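Cleaning Tips From a Crew That Now Shares the Work With Machines

I've cleaned bathrooms for a living long enough to have opinions about toilet tanks, and since last October I've done it alongside two robots.

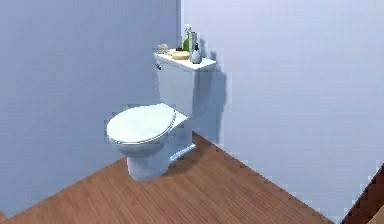
The place is a long-stay hotel called the Drullon, and the machines are a floor scrubber we call Pyo and a fixture cleaner from Bremetti that does the bowl, the seat and the outside of the tank. I was ready to hate both of them. I still hate one of them a little. But I've picked up a pile of habits from working this way, and most of them are just as good at home with a rag and a bucket, so I'm writing them down.

Clear the tank lid first. People park everything up there – spray bottles, soap, cloths, hand lotion. The Bremetti wipes around whatever it finds and leaves a little island of dust under each thing. So do people, if we're being fair! I take it all down in one go, put it in a caddy and set the caddy outside the door. Nothing goes back until the lid is dry.

Close the toilet lid before you spray anything nearby. Our machine won't start with it up, which annoyed me for weeks, and now I do it in my own house without thinking.

Let the cleaner sit. This was the big one for me. When I had a full floor to get through by myself I'd spray and wipe straight off, and then scrub twice as hard. The robot waits 6 minutes on the bowl, every time, and it doesn't get bored. Spray first, go do the mirror, come back. My wrists thank me.

On wood floors, use less water than you think you need. Wring the mop until it hardly drips and go along the boards, with the seams. Pyo lays down a thin mist and picks it right back up, and the spot it always misses is the tight bit behind the toilet where the walls meet. That's mine. An old sock over a paint stirrer gets in there beautifully.

Do the flush handle last, with a clean cloth. Same goes for light switches and doorknobs. The machine skips handles completely, so it's on our list at the end of every room.

As for the job itself, well, it's changed. I used to be on my knees most of the morning. Now I spend the first 45 minutes getting rooms ready, moving stuff off the floor and checking the tablet (the program is called Tindus and it freezes if you look at it wrong), and after that I'm following behind, doing corners and fixing what got missed. Less kneeling, a lot more walking. I miss having the radio on in one room for a while, and I don't love a screen telling me I'm behind when the thing holding me up is a robot stuck on a bath mat.

They did train us on the clock, and the two of us who asked for a raise for running the tablet got one – 80 cents an hour. Ask, is my tip there.

One more for the mats: roll them up and stand them in the tub before you start. Works for robots, vacuums and toddlers.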